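Home | Docs | Data | Changelog | Contact

Last updated: Thu 25 March

# Penix Packaging Label Terms

Penix is a flat word list for the text printed on consumer packaging: storage instructions, disposal marks, net content statements and allergen notices. It maps printed wording to a short set of codes so that records from different catalogs can be merged.

Green packaging, two views.
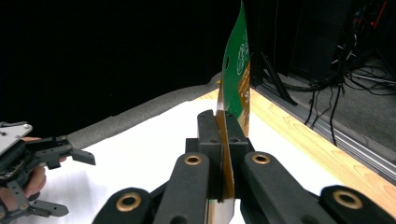
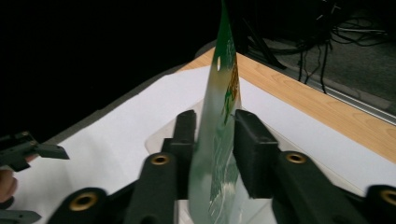
## Contents

The release has three files. `terms.csv` holds the codes and preferred wording. `variants.csv` holds alternate spellings and abbreviations. `retired.csv` lists codes that must not be reused.

Terms fall into 11 groups. Group 7 (disposal) was split in March and is still uneven: paper and glass are complete, mixed film is not.

## Format

UTF-8, comma separated, one header row. Codes are case sensitive. Empty fields mean "not recorded". Do not read them as zero. Line breaks inside a field are stored as `\n`.

## Sources

The first draft was merged from the Tusitz and Grovis catalogs. Where the two disagreed, the Tusitz wording was kept and the other moved to `variants.csv`. Some 19 conflicts are unresolved and carry the flag `REVIEW`.

## Known issues

- Unit abbreviations with and without a trailing period are treated as separate variants.
- Allergen terms cover English only.
- Dutch variants were checked by one reader.

## Maintainers

Evelien Verstraete (terms), Maarten Peeters (variants). Send corrections as a patch against `variants.csv`, one term per line.

Related

- Grovis catalog import notes
- Tusitz field mapping
- Kjærgaard unit table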